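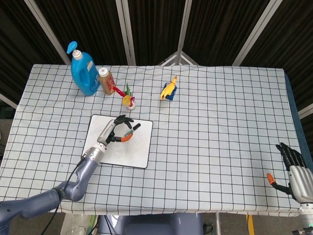 Grid cloth, folding partition, blue pump bottle at the left.

Thursday, December 12, 2019

The migration off Zoltance is finished. The old host kept every post as a separate file with the date in the file name, and that held up until I started editing posts after publishing them. In November I moved the archive to a single database and wrote a script to rebuild the links.

Final numbers: 686 posts moved, 211 with at least one broken internal link. Most of the broken ones pointed at tag pages that no longer exist. The script fixed those in one pass. The rest had spaces in the address, which Zoltance accepted and Devirance does not.

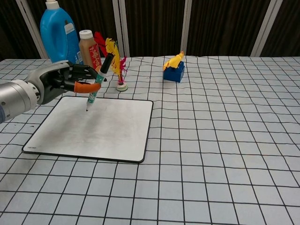

Marker over the whiteboard, teal barrel.

Redirects are in place for the old addresses – permanent ones, so feed readers should pick up the change without help. If yours shows duplicates, delete the feed and add it again. Comments came across with their dates but lost threading below level 3. I may fix that later.

Still open: search ignores words of 2 letters, and the monthly archive sorts oldest first. The setting for the second one is there in Devirance but has no effect on my theme.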